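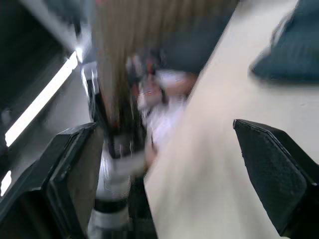
이번 보고 기간에 사업은 당초 계획한 일정대로 진행되고 있는가?

수거와 분류는 계획한 일정에 맞추어 진행되고 있으며, 수선 교육은 한 달가량, 재사용 의류의 외부 공급은 그보다 더 늦어져 있다. 지연의 내용과 조정안은 4항과 6항에 적었다.

Stemurstead 지역 의류 재사용 및 수선 교육 지원사업 중간보고
수신: Zasell 재단 사업관리 담당
작성: Stemurstead 생활자원센터 사업책임 Maarten Hermans
작성일: 2020. 12. 15.

1. 보고의 범위

본 보고는 지원 협약에 따라 사업 개시월인 7월부터 11월 말까지의 추진 실적과 예산 집행 상황, 협약 변경이 필요한 사항을 담고 있다. 12월 초에 발생한 사항 가운데 재단의 판단이 필요한 것은 예외적으로 포함하였다. 첫 분기에 제출한 약식 보고와 내용이 다른 부분은 본 보고를 기준으로 삼아 주시기 바란다. 약식 보고에서는 Killasov 수거분이 누락되어 있었고, 이를 이번에 바로잡았다.

사업의 목적은 협약서에 기재된 바와 같다. 가정에서 배출되는 의류 중 다시 입을 수 있는 것을 가려내어 지역 안에서 쓰이게 하고, 간단한 손질로 수명을 늘릴 수 있는 의류는 주민이 직접 수선할 수 있도록 교육하는 것이다. 소각 또는 매립으로 처리되던 물량을 줄이는 효과도 기대하고 있으나, 처리 업체로부터 비교할 만한 과거 자료를 받지 못하여 이번 보고에서는 감량 효과를 수치로 제시하지 않는다.

2. 수거 실적

보고 기간에 수거한 의류는 모두 2,990킬로그램이다. 중량은 분류실 반입 시점에 측정하였으며, 포장재와 함께 들어온 잡화의 무게를 뺀 값이다. 수거 지점은 3곳으로, 센터 본관과 Stemurstead 시장 뒤편의 공용 창고, Killasov 마을회관에 두었다.

지점별 사정은 서로 다르다. 센터 본관은 접수 시간이 정해져 있어 물품 상태가 비교적 고르다. 배출하는 주민이 접수대에서 간단한 안내를 듣고 오염이 심한 것은 되가져가는 경우가 많아, 분류실에서 폐기되는 비율이 낮게 유지되었다. 반면 시장 뒤편 창고는 상시 투입이 가능하여 물량이 가장 많지만, 침구와 커튼, 가방, 파손된 신발이 섞여 들어온다. 침구는 협약상 대상 품목이 아니므로 별도로 모아 처리 업체에 인계하고 있으며, 이 비용은 센터 자체 예산으로 부담하였다.

Killasov 마을회관의 수거량은 예상보다 적었다. 마을회관이 가을 동안 지붕 보수로 문을 닫은 날이 많았고, 안내문이 회관 안쪽 게시판에만 붙어 있어 외부에서 볼 수 없었던 점이 확인되었다. 안내문은 버스 정류장 옆 게시판으로 옮겨 붙였으며, 회관 측과 협의하여 투입함을 현관 처마 아래로 내어놓았다. 조치 이후의 물량 변화는 아직 판단하기 이르다.

계절에 따른 품목 편중도 나타났다. 여름에는 아동복과 얇은 상의가 주로 들어왔고, 기온이 내려간 뒤로는 외투와 니트류가 늘었다. 외투는 부피가 커서 분류실 선반의 수용 한도를 쉽게 넘긴다. 현재는 압축 보관을 시행하고 있으나 충전재가 든 외투는 오래 압축하면 복원이 더디므로 보관 기간을 짧게 두고 있다.

3. 분류 기준의 개정

사업 초기에는 의류를 재사용, 수선, 폐기로 나누었다. 운영해 보니 '수선' 구분에 지나치게 많은 물량이 몰렸고, 실제로는 손댈 사람도 시간도 없는 의류가 그대로 쌓였다. 이에 10월부터 수선 구분을 둘로 나누었다. 단추 달기, 터진 솔기 잇기, 밑단 올리기처럼 교육 과정에서 다룰 수 있는 것을 '교육용 수선'으로, 지퍼 교체나 안감 교체처럼 숙련이 필요한 것을 '전문 수선'으로 한다. 전문 수선 물량은 매월 한 차례 상태를 다시 살펴 수선 비용이 의류의 쓰임에 비해 과하다고 판단되면 원단 재료로 돌린다.

부속품의 처리 기준도 마련하였다. 벨트, 떼어낼 수 있는 모자, 탈부착 안감은 본래의 의류와 함께 보관하는 것을 원칙으로 한다. 따로 보관하던 시기에는 짝을 찾지 못한 부속품이 상자째 남았고, 허리끈이 없는 원피스나 외투가 재사용 선반에서 선택되지 않는 일이 잦았다. 하의에 벨트가 딸려 온 경우에는 고리에 끼운 상태로 두고, 버클의 파손 여부만 확인한다. 가죽이 갈라졌거나 코팅이 벗겨지는 벨트는 분리하여 폐기한다.

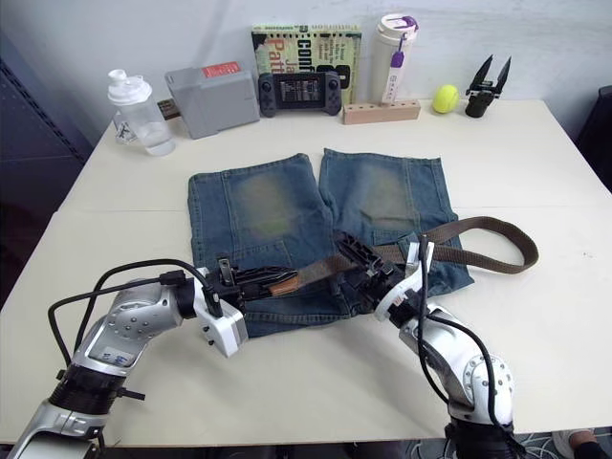 벨트와 같은 부속품은 의류와 따로 나누어 주는가?

원칙적으로 의류에 딸린 채로 나누며, 짝이 없는 벨트와 끈은 센터 본관의 부속품 서랍에 두어 필요한 주민이 가져가도록 한다. 부속품만 원하는 경우에도 별도의 신청 절차는 두지 않았다.

세탁은 Cao 세탁소에 위탁하고 있다. 위탁 계약에는 물세탁이 가능한 품목만 포함되어 있으며, 모직과 가죽, 충전재가 든 의류는 건별로 협의한다. 초기에 세탁 표시가 떨어져 나간 니트가 줄어들어 돌아온 사례가 있었다. 이후 표시가 없는 의류에는 분류실에서 소재를 추정하여 적은 임시 꼬리표를 달고, 추정이 어려운 것은 손세탁 바구니로 보낸다. 꼬리표는 천으로 만든 것을 쓰다가 잉크가 번져 방수 종이로 바꾸었다.

데님류는 이번 기간에 별도의 검토를 거쳤다. 데님은 수거량이 꾸준하고 원단이 튼튼하여 재사용률이 높은 편이지만, 무릎과 안쪽 허벅지가 닳은 것이 많아 수선 구분으로 넘어가는 비율도 함께 높다. 무릎이 닳은 긴바지는 잘라서 반바지로 고치는 방식이 주민 사이에서 반응이 좋았다. 다만 잘라낸 밑단을 마감하지 않으면 세탁 후 올이 심하게 풀리므로, 교육 과정에서는 접어 박기를 기본으로 가르치고 올을 살리는 방식은 원하는 참가자에게만 안내한다.

4. 수선 교육

수선 교육에는 주민 171명이 참여하였다. 한 사람이 여러 회차에 참석한 경우 한 명으로 집계하였다. 교육은 손바느질 기초와 재봉틀 입문의 두 과정으로 운영한다. 손바느질 과정은 준비물이 적고 장소의 제약이 크지 않아 Killasov에서도 열 수 있었으나, 재봉틀 과정은 전원 설비와 작업대가 갖추어진 센터 본관에서만 진행하였다.

교육 일정이 늦어진 주된 이유는 방역 지침에 따른 인원 제한이다. 한 회차에 받을 수 있는 인원이 줄어 같은 내용을 나누어 반복해야 했고, 강사의 일정을 추가로 확보하는 데 시간이 걸렸다. 재봉틀을 여럿이 돌려 쓰는 방식도 바꾸어야 했다. 참가자마다 기기를 지정하고 회차 사이에 소독 시간을 두었으며, 이에 따라 하루에 열 수 있는 회차가 줄었다.

참가자의 구성은 신청 단계에서 예상한 것과 차이가 있다. 신청서에는 육아 가구의 수요가 클 것으로 적었으나, 실제로는 은퇴한 주민과 혼자 사는 청년층의 신청이 많았다. 육아 가구의 경우 관심은 있으나 아이를 맡길 곳이 없어 참석하지 못한다는 의견이 접수되었다. 센터는 아이를 동반할 수 있는 회차를 시범으로 열었는데, 바늘과 가위를 다루는 작업의 특성상 안전 관리에 인력이 더 필요하였고, 강사 한 명으로는 지속하기 어렵다고 판단하였다. 대안으로 미리 재단한 천과 실, 설명서를 묶은 가정용 꾸러미를 준비하고 있다.

교육 내용에 대한 의견은 회차가 끝난 뒤 종이로 받았다. 단추와 솔기를 다루는 기초 내용은 만족도가 높았고, 재봉틀 과정은 속도가 빠르다는 지적이 있었다. 밑실 감기와 실 걸기에 예정보다 오랜 시간이 들어, 첫 회차 전체를 이 두 가지에 할당하도록 교안을 고쳤다. 글씨가 작아 설명서를 읽기 어렵다는 의견도 있어 큰 글자판을 새로 인쇄하였다. 왼손잡이 참가자를 위한 그림은 기존 도안을 좌우로 뒤집어 만들었는데, 매듭 순서를 설명하는 부분의 번호가 함께 뒤집혀 인쇄되는 오류가 있어 회수하고 다시 배포하였다.

5. 재사용 의류의 배부와 공급

분류와 세탁을 마친 의류는 센터 본관의 나눔 선반을 통하여 주민에게 배부한다. 배부는 무상이며 소득이나 거주 기간을 묻지 않는다. 이용 자격을 두자는 의견이 내부에서 나온 바 있으나, 자격 확인에 드는 업무와 이용자가 느낄 부담을 고려하여 현행 방식을 유지하기로 하였다. 한 번에 가져갈 수 있는 양에는 제한을 두었고, 외투와 신발은 별도로 기록한다.

선반에서 가장 빨리 나가는 품목은 아동용 외투와 작업용 바지이다. 정장류는 수거량에 비하여 찾는 사람이 적다. 면접이나 장례 등 급하게 필요한 경우가 있으므로 일정량은 대여용으로 따로 보관하되, 나머지는 Killasov로 옮겨 수요를 살펴볼 계획이다. 치수 표시는 제조사마다 기준이 달라 이용자의 혼란이 있었다. 허리둘레와 총장을 실제로 재어 꼬리표에 적는 방식을 바지류부터 적용하였고, 이후 가져간 옷을 다시 들고 오는 경우가 줄었다는 것이 접수 담당의 보고이다.

외부 기관 공급은 부진하다. 사업계획에는 지역 내 복지시설과 임시 숙소에 의류를 정기적으로 공급하는 내용이 있으나, 보고 기간 중 실제로 인계가 이루어진 것은 2건에 그쳤다. 시설 측에서 외부 물품 반입을 제한하거나, 반입 전 일정 기간 보관을 요구하는 경우가 있었다. 센터는 세탁 일자를 표시한 밀봉 포장으로 요구 조건을 맞추고 있으며, 속옷과 양말은 새 제품만 받겠다는 시설의 요청에 따라 공급 품목에서 제외하였다.

6. 지연 사항과 조정안

첫째, 재봉틀 과정의 잔여 회차를 협약상 교육 종료일 이후로 일부 옮길 수 있도록 승인을 요청한다. 추가 예산은 필요하지 않다. 강사료는 회차 단위로 책정되어 있어 시기가 달라져도 총액은 변하지 않는다.

둘째, 외부 기관 공급 목표는 방역 상황이 안정될 때까지 유예하고, 그에 해당하는 운반비를 Killasov 수거 지점의 운영비로 전용하고자 한다. 전용 금액은 첨부한 예산 대비표의 운반비 항목 안에서 처리되며 항목 사이의 이동 한도를 넘지 않는다. 전용이 승인되지 않는 경우 운반비는 미집행 잔액으로 두고 정산 시 반납한다.

셋째, 분류실의 보관 공간 부족은 당장의 과제이다. 시장 뒤편 창고의 안쪽 칸을 함께 쓰는 방안을 시장 상인회와 협의 중이며, 습기 문제가 남아 있다. 창고 북쪽 벽에 결로가 생기는 것을 11월에 확인하였다. 선반을 벽에서 띄워 설치하고 바닥에 받침을 깔면 여름 의류 보관에는 쓸 수 있을 것으로 보이나, 모직류를 두기에는 적합하지 않다.

7. 예산 집행

인건비와 세탁 위탁비는 계획에 맞추어 집행되었다. 교육 재료비는 방역용 칸막이와 소독 용품을 이 항목에서 구입하면서 예상보다 빨리 소진되고 있다. 해당 구입은 재단의 사전 안내에 따라 집행 가능한 범위 안에서 이루어졌고, 영수증은 별도 철로 보관하고 있다. 홍보비는 인쇄물을 줄이고 마을 소식지의 지면을 활용하여 잔액이 남아 있다.

세탁 위탁비의 경우 Cao 세탁소에서 내년 초 단가 조정을 요청해 왔다. 외투류의 비중이 계약 당시의 예상보다 커서 건조 시간이 길어진다는 것이 이유이다. 센터는 외투류에 한하여 별도 단가를 적용하고 나머지 품목의 단가는 유지하는 안을 제시하였으며, 협의가 끝나면 변경 계약서를 제출하겠다.

재봉틀 정비비는 당초 예산에 반영되어 있지 않았다. 기증받은 기기 중 일부에서 실 장력이 고르지 않은 문제가 반복되어 정비를 맡겼고, 비용은 센터의 일반 회계에서 지출하였다. 다음 연도 신청 시에는 정비비를 별도 항목으로 올릴 예정이다.

8. 다음 기간의 계획

다음 보고까지 가정용 수선 꾸러미의 내용물을 확정하고 시험 배포를 마친다. 꾸러미에는 바늘과 실, 덧댐용 천, 큰 글자 설명서를 넣으며, 덧댐용 천은 원단 재료로 분류된 데님에서 잘라 쓴다. 두꺼운 데님은 손바늘이 잘 들어가지 않는다는 강사의 의견이 있어 얇은 것을 골라 모으고 있다.

실측 치수의 표기는 바지류에서 외투류로 넓힌다. 외투는 어깨너비를 재는 위치가 담당자에 따라 달라 수치가 맞지 않는 문제가 있었으므로, 측정 위치를 그린 도해를 먼저 만들어 분류실에 비치한다. 봄철 의류 교체 시기에 수거량이 몰릴 것에 대비하여 시장 뒤편 창고의 수거 횟수를 늘리는 방안도 함께 검토하고 있다.

Killasov에서는 손바느질 과정을 이어서 열고, 회관의 전기 용량이 확인되면 재봉틀 과정을 소규모로 시험한다. 회관 측은 난방기와 재봉틀을 동시에 쓸 때의 부하를 우려하고 있으며, 설비 점검 결과를 기다리는 중이다.

본 보고에 대한 문의와 6항의 승인 여부는 사업책임 Maarten Hermans 앞으로 회신하여 주시기 바란다. 예산 대비표와 교육 참여 명부의 집계표는 별도로 제출하였다.

댓글

솔기터짐
시장 뒤 창고에 이불 넣으면 안 되는 줄 몰랐습니다. 투입구에 크게 써 붙여 주시면 좋겠어요. 지금 붙어 있는 건 글씨가 작아서 저녁에는 안 보입니다.

북쪽언덕
재봉틀 입문 들었습니다. 밑실 감다가 첫날이 다 갔는데 교안이 바뀐다니 다행이네요. 이미 들은 사람도 다시 신청할 수 있는지 궁금합니다.

생활자원센터 접수
북쪽언덕 님, 잔여 자리가 있는 회차에 한하여 재신청을 받고 있습니다. 본관 접수대에 성함을 남겨 주시면 순서대로 연락드리겠습니다. 투입구 안내문은 큰 글자로 교체하겠습니다.

회관옆집
정류장 게시판으로 안내문 옮긴 건 잘하신 것 같아요. 저도 그거 보고 처음 알았어요. 그런데 비 오는 날은 처마 밑에 둬도 투입함 앞쪽이 젖던데 뚜껑 좀 봐 주세요.

ddam
꾸러미에 골무도 넣어 주시면 안 될까요? 청바지 꿰매다 손가락 남아나질 않아요 ㅠㅠ

두아이집
아이 데리고 갔던 회차 재미있었는데 계속 못 하신다니 아쉽습니다. 꾸러미는 어디서 신청하면 되나요?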